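Clamlow: fichas de muebles de cocina de segunda mano

Clamlow es una colección de 700 fichas en español que describen muebles de cocina usados: armarios altos y bajos, cajoneras, alacenas, mesas auxiliares y puertas sueltas. Cada ficha reúne un texto breve redactado por la persona que catalogó la pieza y una serie de campos normalizados. La colección sirve para estudiar cómo se describe el mobiliario doméstico en los anuncios y en los inventarios de tienda, y para probar herramientas de extracción de términos sobre textos cortos.

Mantiene la colección Sigrún Bergmann. Los avisos de error se envían por el gestor de incidencias del repositorio, con el identificador de la ficha en el título.

Estado

Versión estable. La última revisión completa del vocabulario de acabados se cerró en mayo. No hay previstos cambios en los nombres de los campos. Si hiciera falta alguno, el nombre anterior se mantendrá como alias durante una versión.

Procedencia

Los textos vienen de dos fuentes.

Stelstead. Almacén de muebles usados con exposición y venta en Atville. Aporta las descripciones internas que el personal escribe al recibir una pieza. Son textos secos, con abreviaturas propias y pocas frases completas. Las abreviaturas se han conservado en el campo texto y se desarrollan en el archivo abreviaturas.tsv.

De Luca. Taller de restauración que publica un catálogo de las piezas terminadas. Sus descripciones son más largas, están dirigidas al comprador y mencionan a menudo la reparación realizada. Se han retirado los precios, los teléfonos y los nombres de clientes.

Las dos fuentes cedieron los textos por escrito para su redistribución con la licencia indicada al final. En ningún caso se han recogido anuncios de particulares.

El vocabulario distingue entre el mueble y su herraje. Un frente oscuro con una placa metálica gris es, a efectos de la colección, un solo objeto con dos materiales: el del frente va en el campo material y el de la placa se anota en notas, salvo que la ficha trate únicamente del herraje.
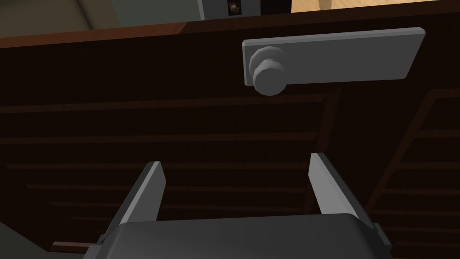

Campos

El archivo fichas.tsv tiene nueve columnas, separadas por tabulador, en codificación UTF-8 y sin comillas de protección.

id - Identificador estable. Empieza por S o por D según la fuente. Los identificadores retirados no se reutilizan.

fuente - stelstead o deluca, en minúsculas.

tipo - Clase de mueble según la lista cerrada de tipos.txt. Las puertas sin cuerpo llevan el valor puerta_suelta.

material - Material principal del frente, o del tablero si se trata de una mesa. Cuando el texto dice solo "madera", el valor es madera_sin_especificar. No se deduce la especie a partir del color.

acabado - Barniz, cera, pintura, natural o desconocido.

medidas - Ancho, alto y fondo en centímetros, separados por una x. Queda vacío si falta alguna de las tres.

estado - Palabra o expresión original de la fuente, sin normalizar. "Bueno" en Stelstead y "bueno" en De Luca no significan lo mismo, y por eso no se unificaron.

texto - Descripción completa, con un máximo de 700 caracteres. Los textos que superaban ese límite se recortaron al final de la última frase que cabía entera.

notas - Observaciones de la persona que anotó la ficha. Puede estar vacío.

Proceso de anotación

Trabajaron en la colección tres personas. Cada ficha la anotó una y la revisó otra; la tercera intervino solo en los desacuerdos. Las decisiones que afectaban a más de una ficha se apuntaron en decisiones.txt, que conviene leer antes de usar los campos tipo y acabado.

El desacuerdo más frecuente fue el de "tirador" frente a "pomo". En el uso de Stelstead, tirador es cualquier pieza de la que se tira, también las redondas. En De Luca se reserva pomo para la pieza redonda con un solo punto de fijación y tirador para la alargada. Se optó por dejar la palabra original en el texto y normalizar en notas con la etiqueta herraje=pomo o herraje=tirador. Las piezas mixtas, con placa y pomo, llevan las dos etiquetas.

El segundo fue el de "armario" y "alacena". Varias fichas llaman alacena a un armario alto corriente - parece una costumbre de la zona de Atville - y otras reservan la palabra para el mueble empotrado. Aquí sí se normalizó: alacena en el campo tipo equivale siempre a mueble empotrado o procedente de un hueco de pared.
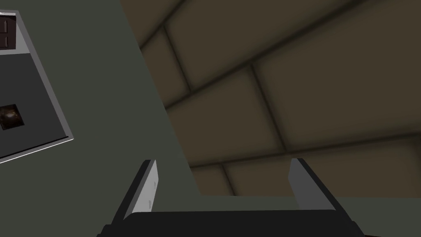 Figura 2. Pinza abierta, con los dos dedos separados.

El tercer caso fue el color. No hay campo de color porque las descripciones no eran comparables entre sí: una misma puerta podía aparecer como "nogal", "marrón" u "oscura" según quién escribiera y a qué hora del día la hubiera visto. Quien necesite el color puede buscarlo en el texto con la lista orientativa colores.txt. Conviene tener presente que "nogal" y "cerezo" suelen nombrar un tono y no una especie.

Uso recomendado

La colección está pensada para lo siguiente:

- Extracción de términos de mobiliario y herrajes en textos cortos.
- Comparación entre registro interno de almacén y registro comercial.
- Preparación de glosarios para traductores.
- Ejercicios de normalización de vocabulario en cursos de documentación.

No debe usarse para calcular precios, para estimar la antigüedad de una pieza ni para sacar conclusiones sobre el mercado de segunda mano en general. Las dos fuentes eligieron qué muebles aceptaban, y esa selección no está documentada. Stelstead rechazaba los muebles con carcoma visible y De Luca apenas trabajaba con piezas pintadas, de modo que ambas clases aparecen menos de lo que un lector esperaría.

Limitaciones conocidas

Las medidas de Stelstead se tomaron con la pieza tal como llegaba, a veces con zócalo y a veces sin él. El campo no lo indica. En armarios bajos esto puede suponer una diferencia apreciable de altura.

Algunas fichas de De Luca describen un conjunto vendido como unidad, por ejemplo un armario con su encimera. El tipo corresponde a la pieza principal y el resto se menciona solo en el texto.

El acabado desconocido es frecuente en Stelstead. Se prefirió ese valor a una suposición, incluso en fichas donde el contexto apuntaba con bastante claridad a un barniz.

Hay repeticiones de fórmula. Frases como "cierra bien" o "bisagras revisadas" aparecen casi idénticas en muchas fichas de De Luca. No son duplicados y no se han eliminado. Para modelos de lengua sencillos puede ser útil descontarlas.

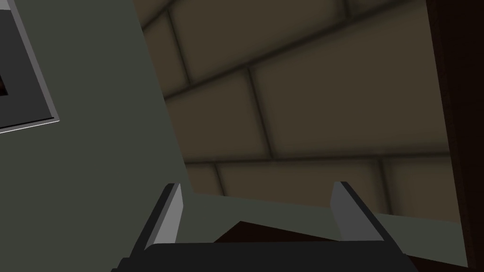 También quedan erratas de origen. Se corrigieron solo las que impedían entender la palabra, y en esos casos la forma original figura en notas entre corchetes. Las tildes ausentes se dejaron como estaban. Una búsqueda de "cajón" sin tener en cuenta "cajon" pierde una parte importante de los resultados de Stelstead.

Los plurales de almacén merecen un aviso aparte. "Ptas." es siempre puertas y nunca pesetas. "Caj." puede ser cajón o cajonera; se resolvió ficha por ficha y el resultado está en el campo tipo.

Archivos

fichas.tsv - Las fichas completas.
tipos.txt - Lista cerrada de tipos, con una definición de una línea.
abreviaturas.tsv - Abreviatura, desarrollo y fuente.
colores.txt - Palabras de color encontradas en los textos, sin agrupar.
decisiones.txt - Registro de decisiones de anotación, por orden de aparición.
retiradas.txt - Identificadores dados de baja y motivo.

Lectura del archivo

Cualquier programa que abra texto tabulado sirve. En hojas de cálculo hay que importar la columna medidas como texto, porque algunas versiones la interpretan como fórmula o como fecha. La primera línea contiene los nombres de los campos. Los saltos de línea internos del campo texto se sustituyeron por un espacio.

Al filtrar por fuente basta con la primera letra del identificador, aunque se recomienda usar la columna - es más fácil de leer en un guion ajeno y no depende de que el esquema de identificadores siga igual.

Contribuciones

No se admiten fichas nuevas. Sí se aceptan correcciones de los campos normalizados y propuestas para abreviaturas.tsv. Una corrección debe citar el identificador, el valor actual, el valor propuesto y las palabras del texto que lo justifican. Las propuestas basadas en conocimientos externos a la ficha se cierran sin cambios.

Los avisos se revisan los domingos por la tarde.

Licencia y cita

Los textos y la anotación se distribuyen con licencia Creative Commons Atribución 4.0. Para citar la colección: Bergmann, Sigrún, Clamlow: fichas de muebles de cocina de segunda mano. Indíquese la versión utilizada, que figura en la primera línea de decisiones.txt.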